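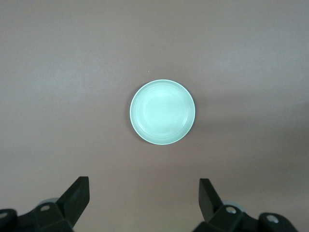 Benefits > Your Health Plan > Appeals and Denials

Last updated: August

Govindasamy Benefits Desk: Appealing a Denied Claim

My claim was denied. Is that the end of it?

No. A denial is the plan's opening position. You have the right to an internal appeal, and if that fails, you can usually ask for an outside review by people who don't work for the plan.

Where do I find the reason for the denial?

In the letter, generally on page 3, after the part thanking you for being a member. Look for a short code and a sentence next to it. If the sentence makes no sense, call Narnance Member Services and ask them to read you the rule they used. They have to give you a copy for free if you ask.

Does an appeal have to be in writing?

Yes, unless it's urgent. Urgent appeals can be made by phone. The Jeltham office takes those calls until 11 at night, hold music included.

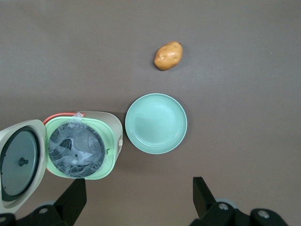
Keep a copy of everything you send, along with the fax confirmation. Yes, fax. The Ramow portal also accepts uploads, but it signs you out without warning, so write your letter somewhere else first and paste it in.

What should the letter say?

Your name, member number, claim number, and why you think the service should be covered. Two pages is plenty. A note from your doctor helps more than anything you or I could write -- ask for one that answers the denial reason directly.

The bill was only $200. Is it worth the trouble?

That's up to you. The form is the same length either way, and a small claim denied once has a habit of being denied again every time you go back for the same treatment.

Can my provider appeal for me?

Often, yes. You'll need to sign the authorized representative form. Unsigned forms are returned by mail, slowly.

Do I have to pay the bill while I wait?

Call the provider's billing office and tell them an appeal is open. Many will put the account on hold. Write down the date of the call and who you spoke with.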